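Sealing a marble worktop before we start using the kitchen

Posted in Home & Garden > Kitchens
3 replies

Furkgate
Hello all! We've finally got the kitchen we've been saving up for and I can't stop walking in there just to look at it. The island has a black marble top with grey and white veining, polished finish, and it came from a small stone yard near Brevondale. The fitters left us a bottle of sealer and no instructions beyond "give it a couple of coats". My mother-in-law says polished stone doesn't need sealing at all, and the label says something different again.

So do I seal it before we use it, how long do I leave it, and how do I look after it day to day? We cook a lot of curries and my other half squeezes lemons over everything. Sunday is the first big family lunch and I'd love it to be ready by then. Any tips very welcome, I'm a complete beginner with stone!

Abbasi
Ooh, congratulations, black marble is gorgeous and you are going to love it. I've had mine for 6 years and I still get a little thrill when the morning light gets on the veins.

Start with the water test. Put a teaspoon of water on a spot at the back, leave it for 20 minutes, then wipe it off. If the stone underneath has gone darker, it's drinking the water and wants sealing. If it looks just the same, it's either been sealed at the yard or it's dense enough to manage for now. Try it in a few places, including near the sink if you've got one in the island, as one slab can vary a surprising amount from end to end. Pale veins are often thirstier than the dark parts.

If it does need doing, clean the whole top with warm water and a drop of washing-up liquid, rinse with a fresh cloth and let it dry overnight. Do wait for the overnight bit. I was impatient the first time and trapped damp under the sealer, and I had a cloudy patch for weeks.

Then put the sealer on with a soft white cloth, working in sections about as big as a tea tray. Leave it as long as the bottle says and then buff off every last bit. Don't let it dry on the surface! On black stone any leftover sealer shows up as a greasy haze, and it's a pain to shift. If you do get haze, a little fresh sealer rubbed over it will usually soften the old stuff so you can wipe the lot away.

I did 2 coats on mine with a few hours between. After that I kept everything off it for a day, and then out came the bowls and plates.
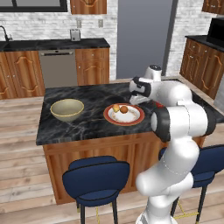
Does sealing stop lemon juice marking the marble?

Sadly it doesn't. Sealer slows down stains, meaning colour soaking in from things like turmeric, oil or red wine. Lemon, vinegar and tomato do something else: the acid eats into the polish and leaves a dull mark, called an etch, and it can do that through a perfectly good coat of sealer. Use a board for the lemons and wipe up splashes straight away. Small etches can be rubbed back with a marble polishing powder, which is very satisfying work if you've got a spare afternoon and the radio on. Big ones are a job for a stone restorer. I was quoted 197 pounds for mine and decided I could live with it.

For everyday cleaning, warm water and a soft cloth, plus a pH-neutral cleaner once a week. Keep bathroom sprays, limescale remover and anything with lemon on the label well away from it. Dry it with a microfibre cloth afterwards, as black shows every water spot – a quick polish and it looks brand new again.

Skornulia
just oil it, my nan did hers with olive oil and it came up lovely

Brevondale Stone Fan
Please don't use olive oil, it goes sticky and smells after a while. Abbasi's reply covers most of it. I'd only add to check the bottle says "impregnating" or "penetrating" and not "topical". The topical ones sit on top like a varnish and scratch. Open a window too, some of them are quite strong.

Repeat the water test every spring. I do mine in April along with the windows.

Furkgate
Thank you all so much! Did the water test tonight and the pale veins went noticeably darker, so sealing it is. Lemons are banished to the chopping board from now on.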